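Wrist camera segmentation drops out near glossy white surfaces

Community Help > Perception > Depth and masking
Asked 23 June 2020 by kdelta_96
Tags: self-mask, wrist camera, depth holes, planner

I am running the Arkton perception stack with a wrist camera and a two-finger gripper. The task is bathroom work: approach the toilet, find the lid edge, plan a contact. The gripper mask is a static polygon generated from the CAD model of the bare fingers. Our fingers are wrapped in white tissue-like material, so the polygon is too narrow, and the extra width ends up in the scene point cloud. The planner then reports a collision at the start state and refuses to move.
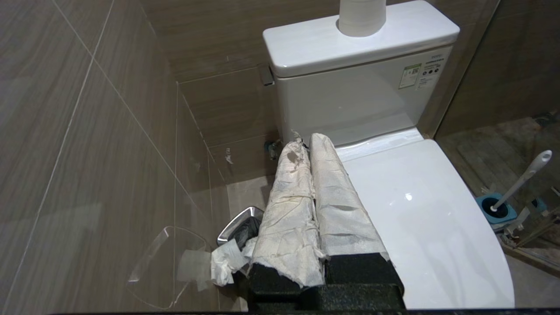 2 min read

With the right finger against the left edge of the closed lid, the segmenter merges the finger wrapping and the lid into one object. The left finger is usually labeled clutter, together with the tissue lying by the trash bin. There is also a bright highlight near the middle of the lid, and depth has a hole there. I tried raising the confidence threshold and it made the mask worse. Is there a supported way to get a mask that follows the real outline of the fingers?

narden_port

Don't use the CAD polygon once you have changed the outside of the finger. Record 30 frames with the arm in free space in front of a dark backdrop, at several gripper openings, and build the mask from those. Index it by finger position and interpolate. Dilate by a few pixels, more at the tip if the wrapping is ragged there -- a torn edge will move between runs and a tight mask will leak.

Apply the mask before the point cloud is built. If you filter afterward, the segmenter has already merged the regions and you are cleaning up the wrong output.

For the start-state error, check that the planner's collision model has the same padding as the mask. They are separate settings in Arkton.

Ellton_user

try turning exposure down. fixed mine

gorecki-fork

The mask advice is right. It won't fill the hole on the lid, though. Lower exposure may shrink it, but a specular highlight on glazed white can still saturate. I fit a smooth surface to the valid lid points and reject the fit if fewer than 3,000 remain. The Górecki branch has a node for this; it is off by default.

Clear surfaces need separate handling. Your glass partition will return whatever is behind it, or nothing. I add the glass to the planning scene by hand as a thin box and leave it there for the whole session.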